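## 3. Floor finish and the reading of wood grain

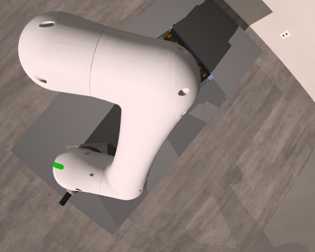

**Figure 3.** Rendered view from above: a white robotic arm over a flat gray square platform, on a wood-patterned floor.

The third part of the study deals with floors. Sections 1 and 2 covered wall color and ceiling height, and both gave fairly clear results. Floors were harder. People have strong opinions about them when asked directly, but they rarely mention them when describing a room in their own words, and the two kinds of answer do not always agree.

Our interest is in patterned surfaces that stand for wood in rendered interiors. Housing developers now show most units to buyers as renderings long before the building is finished, and the floor takes up a large share of nearly every view. If buyers form an idea of size or quality from the floor pattern, the choice of pattern matters to them and to the people who later have to answer their complaints.

### 3.1 Earlier work in the same towns

Doolan's survey of show units in Junham and Tevard was the starting point for this section. Nikau Doolan visited sales offices in both towns and asked buyers what they remembered of the renderings after they had walked through the finished rooms. Buyers remembered windows and kitchens well. They remembered floors mainly when something had surprised them, such as a board direction that ran across the hallway when they had expected it to run along it.

The survey did not set out to test pattern on its own. Plank width, color and direction all changed from one unit to the next, and so did the furniture. Doolan notes this and suggests that a later study hold the furniture fixed. We have followed that advice.

### 3.2 Materials

We used a single living room plan, taken from a row of houses in Tapley, and rendered it with different floors. The walls, windows and furniture stayed the same throughout. Three things were varied:

- plank width (narrow or wide)
- direction (along the long wall, across it, or on the diagonal)
- contrast between neighboring planks (low or high)

Lighting was set to an overcast February afternoon, with no direct sun on the floor. In early trials we had used a sunny setting, and several people commented on the patches of light and on little else. Those trials were dropped and are not part of the results.

All views were taken from standing eye height at the doorway. Views from above were considered and rejected for the main test, as buyers seldom see a room that way, though they may be of use for judging plank direction alone.

### 3.3 Participants and procedure

Forty-two people took part. All had bought or rented a home in Junham, Tevard or Tapley and none worked in building or design. Sessions were held on Saturday mornings in a meeting room at the Tapley library. Each person worked alone at a desk and saw the renderings in a different random order.

For each rendering, participants marked the length and width of the room on a blank plan with a printed scale. They then rated how expensive the floor seemed to them on a scale from 1 to 9. At the end they were asked to describe the room in a few sentences. We did not mention floors until the rating task, and the written descriptions were collected with the screen off.

A total of 1,668 marks and ratings were left for analysis once incomplete sheets had been removed.

### 3.4 Results

Direction had the clearest effect on the size estimates. With planks along the long wall, people drew the room longer and slightly narrower than it was. With planks across it, they drew a shorter room. The diagonal floors fell between the two, but the estimates were more spread out, and a few participants drew plans that were close to square.

Plank width had a smaller effect. Wide planks made the room seem a little smaller to most people - the opposite of what the sales literature usually claims - but the difference was slight and went away when contrast was low.

The price ratings followed a different pattern. Wide planks were rated as more expensive in every direction. High contrast lowered the rating, most of all with narrow planks. Several people wrote that the strongly marked floor looked "printed" or "like a kitchen from a rental." Direction made no difference to price.

In the written descriptions, the floor was mentioned by fewer than half of the participants. Those who did mention it mostly gave its color, which had not been varied at all.

### 3.5 Repeats in the pattern

One matter came up that we had not planned for. The low-contrast floors were built from a short sample that repeated several times across the room, and some participants noticed the same knot coming back. Once they had seen it, their ratings dropped for that floor and for the ones that followed. The longer sample supplied by Konon for the wide planks did not draw such comments. Part of the difference between wide and narrow planks may therefore come from the sample length, and the price ratings in 3.4 should be read with this in mind.

A repeat of the narrow-plank test with a longer sample is described in Section 4, together with the results for carpet and tile.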